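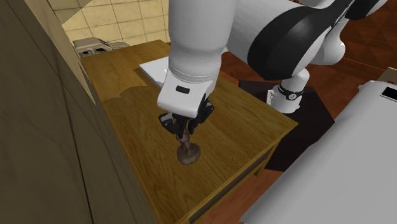

Diary > Bench and workshop > Folwood

Monday, October 2, 2023

Up at half six and had the room loading before breakfast. Folwood is what I call the simulated bedroom, after the road we used to live on. It runs on the old desktop in the back room and the fan was loud enough that I shut the door.

The job today was the grasp on the figurine. It is an awkward shape, wide at the bottom and narrow at the neck, so the arm has to come down from above and close on the thin part. On Saturday the collision shape was a plain box and the fingers were stopping in mid air on either side of it. I swapped that for a proper hull this morning, which took until ten. The first run afterwards went straight through the tabletop. I had left the table's own collision switched off. Put it back on and had some toast.

Pieter Mathebula rang at eleven about the shelving for the shared workshop and we ended up talking about friction for most of an hour. He thinks mine is set far too high and that I will regret it when I move on to smooth things. I dropped it by a third while he was on the line. Wrote the old value on the back of the electricity bill in case I want it back.

After lunch I worked on the rest of the room. The bed is on the left of the table with a narrow gap, and the headboard has the cat and dog on it. I put the router on the mattress to have something with thin parts sticking up. The arm doesn't go near it yet. The tiles on the walls are still too big for a bedroom and I will probably leave them.

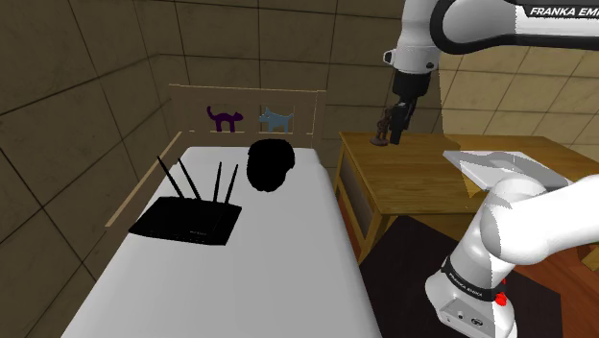
Bed on the left, arm over the far corner of the table, gripper beside the figurine.

Left a batch going at two and went out for milk and stamps. It came back with 452 tries logged out of the 1,000 I had asked for, then a memory error. Of the ones I looked through, the failures were mostly the same fault, with the fingers closing too low and pushing the base sideways. I raised the grasp height by a few millimetres and started again from the beginning.

Su-bin Bae came round at four with her laptop. She wanted the view from the wrist, looking past the fingers, so we set up a second camera there. The first attempt was upside down. The second was fine but the palm filled half the picture, and we spent a long time nudging it back and forth before she was happy. She would like the fingers in view at the bottom at all times, so she can tell at once if they are open.

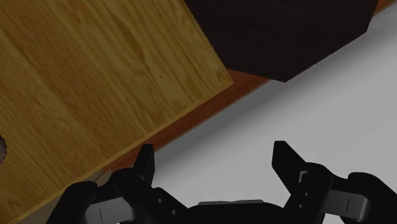 Wrist camera with the fingers open. Corner of the table at the top.

The grey area looks very flat from up there. Su-bin says leave it plain. I would like some texture on it, but it can wait.

She stayed for soup. Second batch was at 1,185 files when I checked at nine, two to a try, and still going. Leaving it on overnight with the window open a bit.

Tomorrow: ring Agnes about the spare memory, tidy the names in the scene file, take the shelf brackets back.

14 comments
Share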